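Subject: Re: [tukholm-skaters] Ice times and the move to the Larnow rink

On the evening of the board call, the secretary wrote:

> Just so everyone has the same information: the Stisik rink closes for
> compressor work at the end of August and we don't have a reopening
> date. Larnow has offered us two sessions a week, both at 6:15 a.m.,
> at 338 per session for the full sheet. Please reply to the list with
> whether you would skate mornings and whether your kids would. We
> need to answer them before the test session.
>
> Also, does anyone object to splitting freestyle and dance ice?

Yes to mornings from our house. Both of mine will skate, and I'll do the early adult half hour if it survives.

On the cost, 338 is more than we pay at Stisik, but Stisik has never included the resurfacing and Larnow does. If 30 skaters sign up for a full block it comes out a little over 11 each per session. If we only get 20 it's close to 17, and I think that's where we start losing families with more than one kid. I would ask Larnow if they'll sell us a half sheet for the first month while we see who really turns up at that hour.
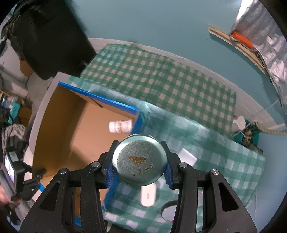

The other thing to settle with them is music. At Stisik we plug in at the boards and whoever has a lesson gets priority. Larnow runs everything through the office, and the office doesn't open until 7. I skated there for a season and we did the first 45 minutes without sound every time. That's fine for moves and edges but no good for anyone running a program before the test session. Can we get a key, or at least permission to bring our own speaker?

As for splitting freestyle and dance, I'm in favor. With nine or more on the ice the dance couples can't get through a pattern. My kids have both had close calls in the lutz corner this year, one of them with a couple coming out of the Kilian who had the right of way and no room to use it. I would give dance the last 20 minutes of each session and leave the rest as freestyle. If Larnow says no to the half sheet we could look at it again.

Two smaller items. The Procházka blade sharpening van only stops at Stisik, so somebody should call and see if it would add Larnow. And the club still has 100 in credit at Stisik from the canceled spring session – please get that in writing before they close.

I can drive two extra skaters from the Tukholm side on either morning. We leave at 5:30 and there's space for bags in the back.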